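4.2 How default settings were changed, and by what

The start page and the default search engine are the two browser settings that installers change most often. In this section we report what happened to both settings on the test machines, and how hard it was to put them back by hand.

We used 2230 installer packages, all taken from free download portals during March. Each was run once on a clean copy of the same system, with one browser installed and its start page set to a blank page. The settings were recorded before the run, straight after it, and again after a restart. Packages that would not run without a licence key had been left out at the collection stage (see Section 3).

Of the 2230 packages, 840 changed at least one of the two settings. Most of these offered a screen on which the change could be refused, but the box was already ticked, and on many of them it appeared only if the user picked the "custom" or "advanced" route. We followed the route that the installer itself marked as recommended. A user who reads every screen would see fewer changes than we did, and our count should be taken as an upper figure for careful users. 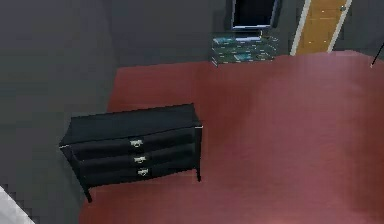 A change to the start page was nearly always made together with a change to the search engine. Where only one was altered, it was usually the search engine. We think this is due to how the two are noticed. A new start page is seen as soon as the browser opens, while a new search engine shows itself only when something is typed in the address bar, and some of the replacement engines pass the query on to a well-known one after a short stop at their own address. The results page then looks familiar and the user has little cause to check.

The families we met most often were Cironel and Stendasura. Cironel writes its address into the browser's own settings file and does nothing more. Once the setting is put back in the browser menu, it stays put back. Stendasura also adds its address to the end of the desktop shortcut, so that the unwanted page opens even when the settings menu shows the right one. Gunwood, a smaller family, installs a background task that checks the settings at each login and rewrites them if they differ from its own. Restoring the start page from the menu had no lasting effect on machines with Gunwood until the task had been removed.

To grade the work needed for a full repair we used the scale put forward by Griet Goossens in an earlier report from our group. It counts the separate places a user must visit, such as the settings menu, the extensions list, the shortcut properties and the list of installed programs. The lowest value in our set was 2 and the highest was 6. The browser's reset button was counted as one place. It dealt with Cironel fully, but left the shortcut untouched in the case of Stendasura.
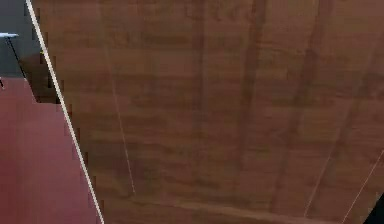 Figure 3. Rendered view of a brown wood-grain surface.

We also looked at whether removing the program that came with the installer would restore the earlier settings. In most cases it did not. The uninstaller took away the program's own files and left the start page as it was. A few packages asked during removal whether the user wished to keep "search features", with the answer set to yes. We treated these as not restoring the setting, even though a user who changed the answer would have got the old page back.

Packages were run a second time with the Mamani blocker switched on. Mamani watches the settings file and asks the user to confirm any change made from outside the browser. It caught the changes made by Cironel. It gave no warning about altered shortcuts, as these lie outside the file it watches. Its prompts also name the program that asked for the change by file name only, and for many installers this was a temporary name made up of random letters. We did not test whether ordinary users would know how to answer such a prompt.

The runs covered one browser and one operating system version. Other browsers keep the start page in different files, and the share of packages able to change it may differ there. Results for extensions added without consent are given in Section 4.3.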